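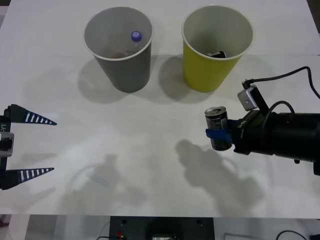 The Handle

The pump at Clorkora stopped in March, in the worst of the heat, and Kobina Abugri was the one who had to go and tell the chief that the spare part was not in the district store.

He took the long way, behind the school, so that he would not pass the pump. But the women had moved their basins into the shade there, and they saw him.

"Kobina, where is the rod?"

"It is coming," he said.

"From where is it coming?"

He did not know from where. In the district store there was a shelf with a label for pump rods, and on the shelf there was a box of bicycle bells. The store man, Kwaku Eshun, had shown it to him with a kind of pride, as if a full shelf was a good shelf. Kwaku had written the request in his book and blown on the ink. He said the order would go to Gyamfi, and Gyamfi would send it to the coast, and from the coast he could not promise anything.

The chief was sitting with his feet in a bowl of water. When he saw Kobina he took them out, one after the other, and looked at the bowl for a moment.

"My daughter carried this from the stream," he said. "It takes her until the sun is over the mango tree. She missed the first lesson."

"Yes, Nana."

"I am going to wash the goat pen with it after, so it is not wasted. How long?"

"They say two weeks."

"Who says?"

"I say," said Kobina, and was ashamed, for he had made up the number on the path.

He had been the pump mechanic for nine years. Before him it was his uncle, who had learned from the foreigners who drilled the borehole. The uncle had kept every paper. There was a notebook with a green cover in which each family's payment was written down, a small sum every month, and on the last page a total in a different ink. The total was 398. It was supposed to be enough for a rod, and seals, and the bus. When the uncle died the notebook was found in his trunk, but the tin that went with it was not found, and for some years people did not speak about it to Kobina's face.

He still had the notebook. He carried on writing in it, and the money now was in a bank in Sivau, and every month he took the paper slip from the bank and glued it on the page. It made the notebook very thick. It did not close any more.

The woman from Ellham came on the following afternoon. Her name was Isla Tuhiwai and she had come to ask questions about the pump, which was unlucky for both of them. She had a tablet in a rubber case and a hat which she kept pushing back. With her was an older man, Gwilym Samuel, who drove the car and fixed the car and also, he said, had opinions about the car.

"Is the water point functional today?" Isla asked. She was reading it from the tablet.

"No," Kobina said.

"Was it functional on the day of the last visit?"

"Yes. On that day it was very good."

"So in the report it is functional." She scrolled up, then down. "There is a place for yes and a place for no. If I put no, then there is a second page."

"Then let us do the second page," said Kobina.

They did the second page, and it had a third one inside it. The women listened. Some of the questions were answered by all of them together. How many minutes to the next source? Nearly 60, said one, and another said it depended on who was pregnant, and they laughed, and Isla laughed too and then looked for where to write that.

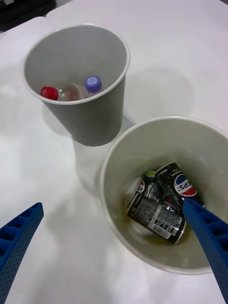
Two paper cups standing on a white tabletop.

Gwilym Samuel did not listen to the questions. He had walked over to the pump and was moving the handle, up and down, slowly, with his ear close to the head of it. It went too easily, like the arm of a doll. He called Kobina over.

"Hear that? Your rod isn't broken," he said. "I think it is only come apart at the joint. The thread has gone."

"I know it is the thread," said Kobina. He had known it from the first morning. "For this they must send a new rod. It is written so in the manual."

"It's written so by the people who sell the rod."

Kobina did not like this. He had great respect for the manual. It had been his uncle's too, and on the page about the rods there was the print of his uncle's thumb in grease. But it was already past four o'clock, and the girls were coming up from the stream in a line with the basins on their heads, walking in the way one walks with a full basin, not looking at anything.

"What would you do?" he asked.

"Pull it up. Cut the bad end off. Make a new thread. I have a die in the car, if it's the same size, and it may very well not be."

"And then the rod is shorter."

"By so much." Gwilym showed him with his finger and thumb. "So we pack it at the top."

It took six men to lift the rods, and they laid them on the grass on palm mats so no dirt would go in. The chief came to watch and brought his own chair. The die was not the same size. Gwilym said a word in his own language and went back to the car, and was gone for some time under the back seat, with only his boots outside, and returned with another one, rusty, which was.

Kobina asked if he could do the cutting himself.

He was slow. He put oil, turned, went back half a turn, put oil again. He had seen his uncle do it once, long before the manual, on a piece of bed frame. Isla had put the tablet face down on the wall and was holding the lamp for him, although it was not dark yet.

"What will you write?" he asked her, without looking up.

"I don't know. There is a box for comments. It takes 50 letters."

"That is small."

"It counts the spaces as well," she said.

When the rods were down again and the head was bolted, it was night. Kobina took the handle. It was heavy now, a good weight. He pumped and nothing came, and pumped, and it coughed air, and one of the small boys said loudly that it was dead. Kobina's shirt was stuck to his back. He was thinking of the green notebook -- whether a cut rod should be written as a repair or as a part, and on which side of the page, and what the bank in Sivau would make of a month with no cost in it at all.

"Again," said the chief from his chair.

He pumped again. Somebody pushed a basin under the spout with her foot.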